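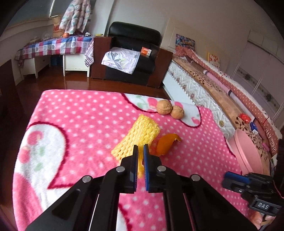
Figure 3. Table with soft cover, one household in Arnville. Foam fruit net, orange peel, two walnuts.

4.2 What stays on the table

The table cover came up in almost every interview, usually before we had asked. We had gone in to talk about food waste. People wanted to talk about the cloth. So this section takes the covers first, then the leftovers, then the nets, which gave us most trouble in coding.

Covers. Three sorts in our material: wipeable, woven, and soft (fleece, blanket, anything with a pile). Soft covers were the smallest group and the one we understood least at the start. Hard to wipe, holds crumbs. Jamshid Zamani's first round of notes has them down as "temporary", which was wrong. Most had been on the table through the whole winter and several for longer than that. Fig. 3 is a soft cover, pink with white polka dots and big white motifs edged in dark red, a heart-like one among them with cherries in it. Blankets of this kind were mostly bought for a bed or a sofa and moved to the table later. Reasons given: warm under the forearms, quiet when plates go down, nicer to look at than the table. One respondent said the table was "only for holding the blanket up". She was not joking, we think.

Soft covers matter here for a practical reason. Small dry waste sits on a pile fabric and does not slide or roll much, so it gets left. On a wipeable cover the same waste is swept off with the side of the hand, often straight into a bowl or the sink. Households with soft covers picked things off one at a time, or shook the whole cloth out of a window or over a balcony rail. The shaking was infrequent. Nasrin Jalali's diaries from September have it as weekly in the tidier homes and much less in the rest.

Peel. Orange peel was left out longer than any other fruit waste we asked about. Banana skins went to the bin quickly, apple cores nearly as quick. Peel was treated as half clean. People liked the smell, some dried it on the radiator, two put it in tea. A curved piece with a thin ragged tip, as in the figure, is the ordinary form when the fruit is opened with fingers and no knife. Knife users left flatter sections and tended to work over a plate, so less of it reached the cover at all. We did not expect the knife to matter and only began recording it halfway through, see limitations.

Nuts. Whole walnuts are not waste but they behaved like it in the diaries. They lived on the table. Not put away, not in a dish, moved aside at meals and moved back. Nipon Wattanapong coded them as "stock" and Parisa Esfahani as "residue", and agreement on this code was the poorest in the set. We settled on a separate code, "resting", for food that is edible, unopened, and has no container. The two walnuts in Fig. 3, still in their shells and touching, were coded resting by both. Cracked shell is another matter and goes with peel.

Nets. The foam sleeve is the odd one. It comes round single fruit, has no second job, and yet it was kept. Out of 580 diary entries mentioning packaging, 100 mention a foam net, and in only 9 of these was it thrown out on the day the fruit was eaten. Why keep it? Answers were vague. Children wear them on the wrist. Useful for a glass when moving house. "It's soft". Several people had never thought about it and looked at the net as if it had just arrived. Colour seems to play a part, yellow and red nets were kept more than white, though we would not push this far with the numbers we have.

A flattened net, like the yellow one in the figure, was coded differently from one still holding its round shape. Flat = handled or stored, round = just taken off. The rule is crude. Foam recovers, and Hanan Nimri pointed out that a net under a newspaper goes flat without anybody having handled it on purpose. We kept the rule for consistancy with the earlier Heydari coding scheme but do not lean on it in section 5.

Limitations. Peel and knife data partial, as above. Soft covers under-represented. Diaries were kept by one adult per home and that adult was usually the one who cleared up, so what others left out is seen through an annoyed pair of eyes. The entries on nets in paticular read that way. Coding was last revised 19 May 2025.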